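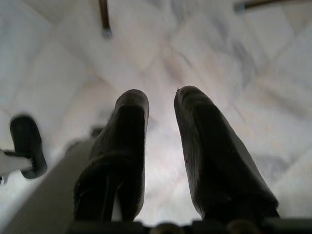
Two fingers, one speck, and all that marble.

Print this story | E-mail this story

The Speck

I'd been fixing the Broneo for four days before I looked at its fingers, and that's on me. I'd changed a belt, I'd swapped a cable, I'd had the whole wrist open on a bath towel while Gintarė Paulauskas stepped over me with her coffee. It was her lobby, her white marble, and (she liked to mention) her 387 a month going to Hollura for a service plan that had sent her me.

"It drops the keys," she said. "Every guest, it drops the keys!"

So I put the wrist view up on my laptop and sat down on the floor. Both fingers open in a shallow V, black and creased like old boots, and bright tile in between. And on the tip of the right one, a speck. Tiny! I licked my thumb and leaned in, and then I stopped, which isn't like me.

My first boss, old Krūmiņa, made us write down a thing before we wiped it off. So I wrote it down. Speck, right finger, near the tip. Then I wiped — and it stayed put. It was a nick, with a bit of grit sitting down in it.

I had one spare set of pads in the van, under the sandwiches. Eight screws, all of them shorter than my patience. I ran the close routine, set the grip to 125, and held out a room key. The Broneo took it. It thought about it. It kept it.

"Now it won't give it back," said Gintarė.

I pulled. She pulled. Somewhere upstairs a guest was asking for his room, and I opened the laptop again and started typing in 124.

We use cookies to remember where you stopped reading. Accept | Settings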